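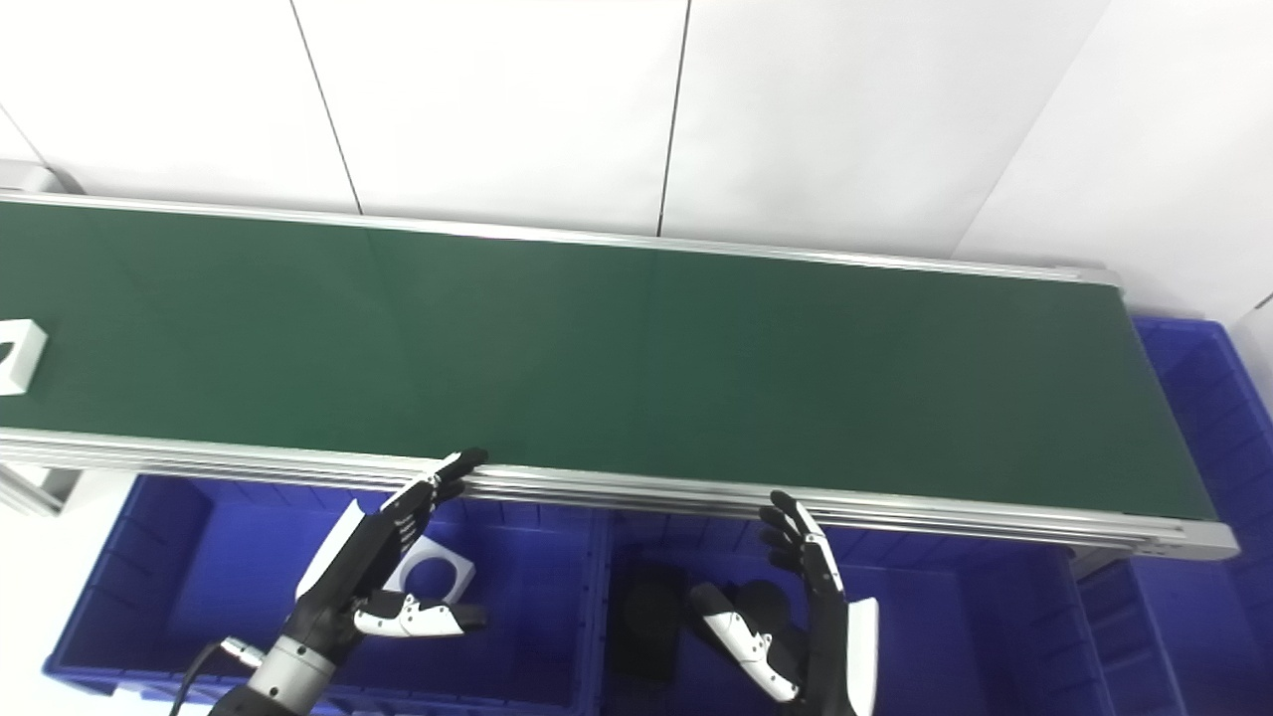 Green belt with aluminium side rails, white wall behind.

Fang bench tape dispenser

I've packed parcels for a living for longer than I'd like to admit, and the Fang is the dispenser I kept going back to, so when Alper Akyol and I opened the shop in Plollstead it was the first thing we put on the shelf. It takes gummed paper tape, the brown kind you wet, and it sits on the bench without wandering off when you give it a good tug (the base is cast iron, so mind your toes!).

You pull the lever, the tape comes out over the brush, and the blade cuts it when you tear down and to the left. Lefties, we do a mirrored one — ask before you order, they come in a separate batch from Postville and the next lot is due in October.

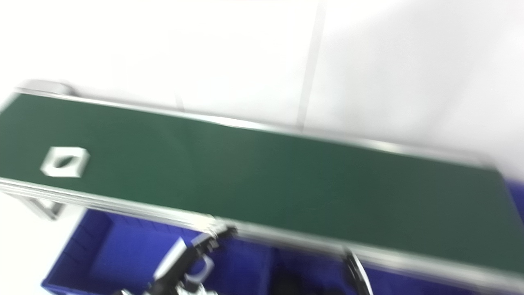
The water bottle lifts straight out for filling. I use warm water, which wakes the glue up nicely on heavy cartons, and I empty it on Friday evenings so the brush doesn't go slimy over the weekend. If yours has gone slimy anyway, soak it overnight in a splash of white vinegar and it'll come back lovely.

Brushes last me some 5 months of daily use. We sell them in packs of 4, and they also fit the older Zedard, if you still have one of those knocking about under a bench somewhere. The blades don't swap between the two, sadly. I did try.

What you get: the dispenser, 3 brushes, a spare blade and one roll of plain tape to get you going. Reinforced tape is fine too, but turn the tension screw back a bit first or it'll snatch.

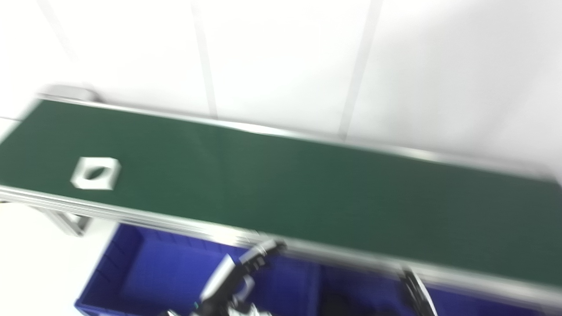 Price is £249 including VAT, and delivery is on top as it weighs a fair bit. Collection is free if you're anywhere near Plollstead, and I'll happily carry it to the car for you.

Nesrin Değirmenci does all our servicing. She'll sharpen a blade while you wait, but for a sticky lever or a leaky tray please ring first so she can get the parts in.

In stock in grey and cream. The blue has been discontinued and I'm still cross about it.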